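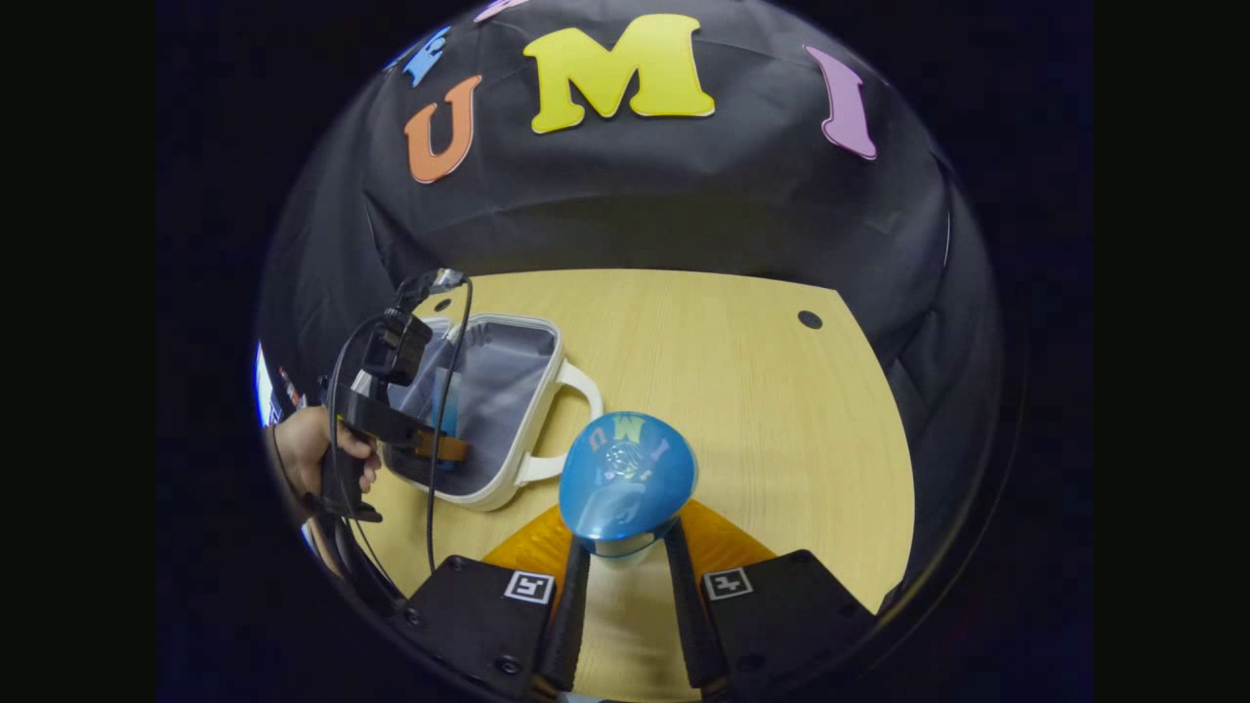 2022年4月、共同工房 Podgate の公開日に参加した。目的は、会員グループが進めている手持ち式グリッパの自作計画「Skevero」の見学である。建屋は旧倉庫の一階で、受付で配布された資料によれば床面積は194平方メートル。木工区画と電子工作区画は扉で仕切られ、Skevero の作業台は後者の奥にある。

## 構成

手持ち式グリッパは、ロボットアームを使わずに把持動作を記録するための器具である。人が握って操作し、先端付近のカメラ映像から位置と開度を後処理で求める。Skevero は公開設計の UMI を下敷きにしている。

見学時に確認した点は次のとおり。

- 指は黒色の長い二本で、対象物を左右から挟む
- 指の基部の筐体に、白黒の正方形マーカーが左右一枚ずつ付く
- 筐体の縁は小ねじ留め
- 握り部はピストル型で、上に箱形のカメラ部が載る

映像は円形に写り、周辺の歪みが大きい。マーカーは視野の下側に左右そろって入る。開度はこの二枚の間隔から計算するため、片方でも隠れるとその区間は欠測扱いになるとの説明だった。

## 部品と費用

筐体は会員の Desmet 製3Dプリンタで出力している。一台分の出力時間は約47時間。初期の出力品では指の摺動部に反りが出たため、充填率を上げ、造形方向を90度変更した。変更後の部品を手に取ったが、がたは小さい。ただし開閉の終端付近でわずかに引っ掛かる個体があった。

摺動用のレールは Plitside の既製品で、ここだけは自作を断念したという。掲示された部品表の行数は多くないが、ねじの長さが4種類混在しており、組立時に取り違えやすい。長さごとに小箱を分け、蓋に現物を貼り付けて対処していた。

## 実演

題材は、丸い頭部を持つ青い物体の把持である。表面に光沢があり、上ほど太く下が細い。頭部を上にして保持する場合、指は下側の左右に当てる。背面の黒布には発泡材の文字が貼ってあり、淡い色の木の天板との境界がはっきりする。無地の布だけの背景では自己位置推定が途切れやすく、特徴点を増やす必要があるとのことだった。

天板上の白い縁の袋は内側が灰色の布で、開口部は十分に広い。一方、ケーブルの取り回しには改善の余地がある。細い黒いケーブルが袋の上を通って天板に垂れており、腕を振る動作では干渉が懸念される。

記録済みの動作は1,757件。このうち欠測の多いものを除外する基準は未定で、現在は目視で判定している。

## 体験

参加者は一人6回まで試行できた。握りの反力は軽いが、カメラ部が上にあるため重心が高く、手首を内側に傾けると姿勢が崩れる。私の試行では3回目以降に把持位置が安定した。引き金の戻しばねは硬軟二種が用意され、硬い方は連続操作で指が疲れる。

## 備考

設計ファイルの改訂版は10月に公開予定。変更点はケーブル固定具の追加と、マーカー貼付面の凹みを浅くすることの二点と聞いた。工房の駐車場は狭く、搬入口側には停められない。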